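Guides > Sestholm Snack Share > Setting Up Your Station > Section 4: Filling and Refilling the Box

14 comments | 105 shares

Section 4: Filling and Refilling the Box

By now you should have your table picked out and your cloth on it (that was Section 3, and if you skipped it, please do go back, it only takes a minute). This section covers the box itself: what kind to use, what goes in first, what goes on top, and what to do when the box starts looking a bit sad in the middle of the afternoon. I have written it the way I would explain it to you across the table, so forgive me if I wander.

What you will need

One shallow cardboard box with an open top
Individually wrapped snacks, mixed kinds
A damp cloth and a dry one
A pen and the Wuvuno refill card that came in your welcome envelope
A tray or a second box for sorting

About the box. You don't have to buy one. Any clean food carton will do very nicely, and the shallow sort that fruit or biscuits come in is the best of all. The printing on the front doesn't matter a bit. I rather like a box with a cheerful color and a picture on it, and people seem to remember it — "the green box" is much easier to tell somebody about than "the box on the table by the door."

NOTE: Please don't use a box that has held soap, detergent, candles or anything else with a strong smell. Crackers pick it up even through the wrapper, or at least I am convinced they do.

4.1 Preparing the box

1. Fold the flaps outward and down, or trim them off if they won't stay put.
2. Press along the inside corners with your thumb so the walls stand up straight. A crease or a wave in the front wall is fine. If the wall leans outward when you let go, put a strip of tape along the inside.
3. Wipe the inside with the dry cloth. Keep the damp one for the tablecloth, as cardboard goes soft very quickly.
4. Set the box in the middle of the table with its long side toward the people who will be choosing. Leave a hand's width of cloth clear in front of it. You'll want that space in 4.3.

4.2 Filling the box

5. Tip all your snacks out onto the tray and look at the date on each one. Anything past its date comes out. Anything that runs out this month goes to one side for the top layer.
6. Check the seals while you're at it. Run a finger along the edge of each packet, and take out anything split or puffed up like a balloon.
7. Start with the plain, sturdy things on the bottom. Small hard candies and chewy sweets can take the weight of the rest.
8. Lay the big foil pouches in next. Stand them against the back or tilt them forward, whichever way they will go. Foil bags are slippery and they have their own ideas, so wedge a smaller bag beside each one to hold it still.
9. Put the crackers and cookies near the top, where nothing presses on them. Clear wrappers are a great help here, as people can see for themselves what they are getting.
10. Finish with your brightest packets scattered about, some blue, some yellow, a bit of red if you have it. Try not to put all of one color together. A mixed box gets looked through properly, and a sorted one gets the same corner emptied every time (we tried it both ways at the Petell reading room, for most of one November, and the mixed box won easily).
11. Let the pile come up a little above the rim. It looks generous, and it is so much more inviting than a box you have to peer down into!

CAUTION: A little above the rim is plenty. If packets slide off when you nudge the table, take a few out.

CAUTION: Keep nuts and sesame in mind. Leave the ingredients panel on every packet where it can be read, and never take snacks out of their wrappers to make them fit. If a label is in a language you can't read, put the packet aside until you have found somebody who can read it for you, and write the main ingredients on a sticker. Place the sticker on the back so it doesn't cover the barcode or the date.

4.3 Setting out the front pair

12. Choose two snacks and lay them on the cloth in front of the box, a little apart from each other. Pick two that are quite different in shape, say a flat round cookie and a small plump packet.
13. Turn them so they lie flat and don't overlap.

The front pair is my favorite part of the whole arrangement. Shy people will often take one of these when they wouldn't dream of putting their hand in the box, and then the next time they come they go straight in and have a good rummage. When one goes, simply replace it.

4.4 Refilling

14. Have a look at the box in the morning and again at 3 p.m., or whenever your building is busiest.
15. When you can see the bottom, lift everything out onto the tray and begin again from step 7. Don't just drop new packets on top, or the oldest ones will live down there forever.
16. Write the number you added on the refill card. The Barasa branch put out 1,071 packets in their first season, and they only know that thanks to the card.
17. A box this size wants topping up by 25 packets or so at a time. If you are adding far more than that, you may need a second box, and Section 6 will help you.

NOTE: Cardboard gets tired. When the corners go soft or the base sags, thank it kindly and find another.

If you get stuck on any of this, leave a message for Pendo Mwaipopo at the Sestholm desk and I'll come back to you as soon as I can.

Comments

tolly_b: We had flaps trouble for weeks. Trimmed them off as you suggest and it sits much better now.

Marguerite: Is it all right to mix sweet and salty? Ours is mostly crackers.
> Pendo Mwaipopo: Oh yes, please do — mix away! Just keep the strong-smelling savory ones in one corner.

deskside: We went through 111 packets before I noticed I'd been filling in the wrong side of the card. The lines are on the back.

Hen: Step 15. Guilty. Found some very old wafers.

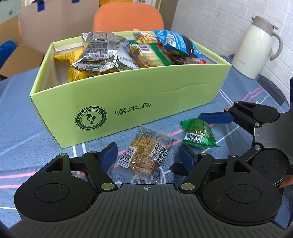

Fig. 4: A filled box with the front pair set out on the cloth.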